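I gave up my car in February, and I've been meaning to write about it ever since — mostly so that I stop telling people about it at parties.

It wasn't a noble decision. The garage wanted 868 pounds to get the old thing through its MOT and I stood there in the cold doing sums on the back of the envelope. Insurance, tax, the parking permit that goes up every year... I'd driven less than 2000 miles in twelve months, and half of those were trips to the big supermarket in Fernholm that I could have had delivered. So I sold it for scrap, went home on the number 11 bus and felt a bit wobbly about the whole business.

The first few weeks were annoying. I'd forgotten how much planning a bus takes! I missed the last one back from my choir twice (it goes at 9, which is a ridiculous time for a last bus) and walked home along the ring road both times, in the wrong shoes. I also bought far too much at the greengrocer's, carried it a mile, and had red stripes across my fingers all evening.

Then I got a second-hand Voltwood bike with a rack on the back and a couple of big panniers, and things got easier. It's heavy, it's an ugly shade of green and the bell sounds like a teaspoon hitting a saucer. I love it. I can get to work, to the library and to Lâm for noodles, all without going near the one-way system.

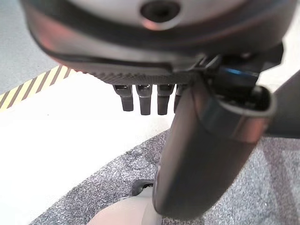

What do I miss most about having a car? Going to the seaside on a whim, with a flask and a blanket thrown on the back seat and no timetable to look at.

I do still get there, mind you. There's a train, and then a little bus that winds through all the villages and takes forever, and I've started bringing a book for it. Last time I read nearly the whole of a detective novel and ate my sandwiches before we'd even reached the coast. It's a different sort of day out, slower and with more waiting about in shelters, but I come home less cross than I used to after queuing for the car park.

The tip is the other problem. You can't really take a broken bookcase on a bicycle (I did look into it), so for that I hired a van from Wendetti for the morning and did the bookcase, the dead microwave and a mattress in one go. I stalled it at the first set of lights. Next job is finding proper waterproof trousers before autumn, so if you've got a pair that don't rustle, please leave me a comment.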